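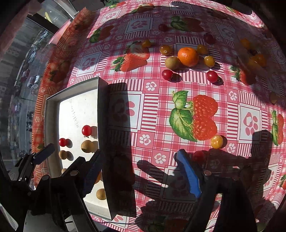 Fruit on the checkered cloth, sun from the window side.

The Rule About Shade

The rulebook at Nodala was four pages long when I started and I had it by heart in a week. Page one was about the gripper: how to hold it, how to rest it, what to do with your other hand. Page two was about the table. Page three was about the objects. Page four was a place to sign.

I signed in April. The company rented the ground floor of what used to be a shop, on a street where people parked all day, and they had put tables up against the front windows to save space. My table had a strawberry cloth. Other people had plain gray or a wood print. We changed cloths when the sheet told us to and not before.

The work was sorting. You took the gripper in one hand, closed the two fingers on a tomato, lifted it, moved it to the tray and let go. When the tray was done you put everything back on the cloth and did it again. A run was one clear-out of the cloth. We were paid by the run, and a run counted only if it passed.

The passing was done by a program called Beltix. It watched each run after you sent it in and marked it green or returned it. If it returned it, it gave a rule number. 2.3 was loose cloth. 3.1 was an object dropped from above finger height. 3.4 was an object touched by a hand. You could argue with Beltix by filling in a box, and a person in another city read the box, or said they did.

I was good at it. I had packed pears at Tapsell before, nine seasons, and I knew how hard you can press a thing before it marks. My first month I sent in 268 runs and had 260 of them pass. The other eight I fixed and sent again.

In my second month they added rule 2.6.

Rule 2.6 said that no object could lie in the operator's own shadow at the start of a run. It came as a single line at the bottom of page two, and we had to sign page four again. The reason given was consistency.

At the back tables it made no difference. They had ceiling panels. At my table the sun came over the roofs across the street at nine in the morning and stayed until past two, and anything I held up threw a shadow as long as my arm. The gripper has a wide body. If I stood where rule 1.2 said to stand, and held it where rule 1.5 said to hold it, the shadow went straight across the right side of the cloth. Whatever was there was in it.

I tried spreading the fruit only on the left. Beltix returned those under 3.2, uneven spread. I tried standing farther over and got 1.2. I tried starting with the gripper low and got 1.5. By noon I had sent in eleven runs and had two pass, and those two were from before nine.

I wrote in the box. I wrote that at table one, between nine and two, rules 1.2, 1.5, 2.6 and 3.2 could not all be kept at once. I put the rule numbers in order. The answer came the next day and said, Please review rule 2.6.

There was a woman at the next table who had worked at Troter, where they tested brakes. She said that at Troter when two rules could not both be kept, you stopped the line and wrote down both numbers, and the line stayed stopped until one of the rules was changed. I asked how long that usually took. She said the longest was an afternoon.

I could not stop the line. There was no line. There was me and a bowl of tomatoes.

What I could do was keep sending. I set the fruit out by 3.2, some near and some far, the mandarin toward the middle. I stood by 1.2 and held by 1.5. When one red tomato ended up in the dark next to the blue finger pad, I left it there. Then I did the run as well as I knew how, and in the notes line, which was meant for broken equipment, I wrote the same thing every time: 2.6 not possible at this table at this hour. All others kept.

They were returned, one after another. I kept a list on the back of my copy of page four. It cost me most of that month's pay, and I ate a lot of rice.

At the end of the month the count of returned runs on the floor went up on the wall screen, as it always did. It was nearly 700. Mine were the largest share, but the three other window tables had started writing the same note, word for word. I had not asked them to.

A man came down from the office with a folding rule and a roll of tape. He stood at my table at ten in the morning and held the gripper himself. He moved to the left. He moved back. He looked at the tape on the floor that marked where my feet went, and he looked out at the parked cars for a while.

"Where does it go at two?" he said.

"Off the table," I said. "Past two you can pass anything."

He wrote that down.

The new page two came in the morning. Rule 2.6 now said that shadow from the operator or the gripper was allowed at window tables, and that the hour had to be entered with the run. Under it was 2.7, which said that where two rules could not both be kept, the operator was to name them and go on working.

They paid for the returned runs at half. I wrote in the box about the other half. Then I signed page four, put the tomatoes back on the cloth, and entered the hour, which was 9:20.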